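Fliltside weather station, eight months on
Posted 23 October 2006

The box says the Fliltside Home Weather Station will "put the sky in your hands". What it put in my hands was a pole, a bag of screws in a size unknown to Canadian hardware stores, and a booklet translated by someone in a hurry. I paid for it myself, before anyone asks.

You get an outdoor unit (wind cups, vane, rain gauge, a white louvred thing for temperature and humidity) and an indoor display about the size of a paperback. The display shows everything at once in a font chosen by a person with excellent eyesight. There is also a little cartoon man who wears a coat when it is cold. He put his coat on in the second week of April and has been reluctant to take it off.

Temperature first. I hung an old Dunon glass thermometer beside the sensor and the two agreed to within a degree most mornings, and on cloudy afternoons too. In full sun the Fliltside reads high, sometimes by a lot. Move it to the north side of the garage and it behaves, but then the wind cups are sheltered and you are told that it is dead calm while the recycling bin goes down the street. The manual suggests mounting the station "in open place of shade." I am still looking for one.

The rain gauge is the best part. It's a tipping bucket, and it stood up to my neighbour Panagiotis Grgić, who has kept a brass gauge on his fence for 20 years and has strong views. Over a wet stretch in spring the two totals were close enough that he grunted, and I took that as an endorsement. Spiders love it, mind you. If you get a reading of zero in a downpour, take the funnel off and evict the tenant.

Wind direction is given to sixteen points of the compass, of which mine favours three.

Range is quoted as 40 metres. Through one stucco wall and a freezer I got less than half that, and the display shows dashes until you carry it to the kitchen window and wait. My sister-in-law, Mariama Annan, has the older Ferko model and gets a signal from the far end of her lot - she mentions it at dinner. The Ferko has no cartoon man, however.

The memory holds 2,462 readings, an odd number to boast about, and you can scroll through them one at a time with a button that squeaks. There is no way of getting them onto a computer. I asked Aidoo, the distributor, and received a very courteous reply about a different product.

Running costs are modest unless it gets cold, when the outdoor unit sulks on alkalines. Keep a few spares in the house all winter. 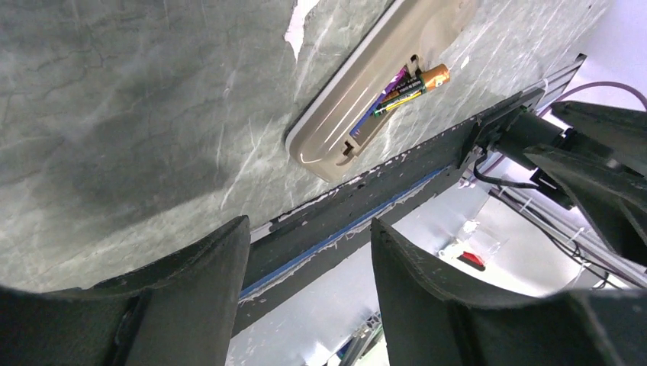 Three batteries in a beige plastic tray.

The rest of the hardware is better than I expected. The pole hasn't rusted, the cups survived a hailstorm that did for the tomatoes, and the bracket only needed tightening once. The backlight lasts four seconds, so read quickly.

Would I buy it again? For the rain gauge, yes, at the sale price. For the forecast, I'd ask Panagiotis.

Rating: 2 out of 5 for wind, 4 for rain. The little man gets a 3.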